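Wrist view in sim doesn't match the cell after finger change
Munwood Users Board > Cells and Fixtures > Setup and Repair

11 replies, 462 views

tbar_shop
We run one Flivari arm in a small cell that pulls spacers out of a slot between two stone blocks. The fingers were worn, so in October I put on a new pair, the long flat ones. Now the arm touches the right-hand block on the way in about one time in ten. It's a light touch but it stops on force limit and somebody has to go clear it.

Tool length was re-entered after the swap. Payload too. I have not touched the fixture. The force limit is at 2, where it has always been.

Before I start moving things I loaded the cell in the simulator and ran it to the entry point. Wrist camera view from the sim:

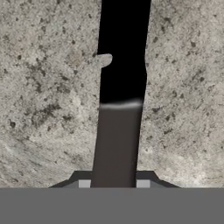
Simulated wrist view, finger in the slot between the blocks.

The finger leans to the right in there. Is that the model, or is it telling me something about my tool frame?

oldgantry
Tool frame. You typed in a length and left the rotation from the old fingers. A couple of degrees at the wrist is nothing until you have a long finger on it, and then you are into the wall. Redo the frame with the four-point method and a pin. Takes twenty minutes.

kessel_run_off
I wouldn't go by the lean. The camera in these models has its own mount offset, and if that is turned a little then everything in view is tilted. The gripper base runs dead level across the bottom, so the camera looks square to the base. That leaves the finger angle in the model or the view angle down the finger. Neither one says much about the real arm.

oldgantry
If the base is level and the finger isn't, then the finger is off relative to the base. That's my point.

kessel_run_off
In the model. He hasn't said what file he loaded for the new fingers.

tbar_shop
The finger file came from Murnthorpe, same place as the fingers. I dropped it in over the old one and kept the attach point.

kessel_run_off
There you go. Check the attach point first. The older Murnthorpe files had their origin at the mounting face and the newer ones have it at the bolt center. Keep the old attach point and the part goes on wrong.

pana_cell3
We have two of these at Pană. Separate question — what is the little nub sticking out of the left block, near the top of the gap? And the right side bulges a bit lower down. Are those on your real blocks or just in the mesh?

tbar_shop
The nub is real, it's a locating stub and the spacer sits against it. The bulge I'm not sure about. The mesh was made from a scan and I never cleaned it up.

pana_cell3
Then put a feeler gauge down the real slot before you redo any frames. Ours had grit packed on one wall and we spent a whole shift on calibration for nothing.

oldgantry
Gauge it, sure. But he changed one thing and the trouble started, and it wasn't the blocks.

tbar_shop
Did both this morning. Slot gauges the same top to bottom on the right side, so the bulge is only in the scan. Then I pulled the fingers. There was a burr on one mounting face, small, you could feel it with a fingernail. Stoned it off, torqued the bolts back down, redid the frame with the pin. 200 cycles since then, 198 clean. The other two stopped in the same spot as before, so I'm not calling it done. Haven't fixed the attach point in the sim yet.

kessel_run_off
Check the other finger's face too.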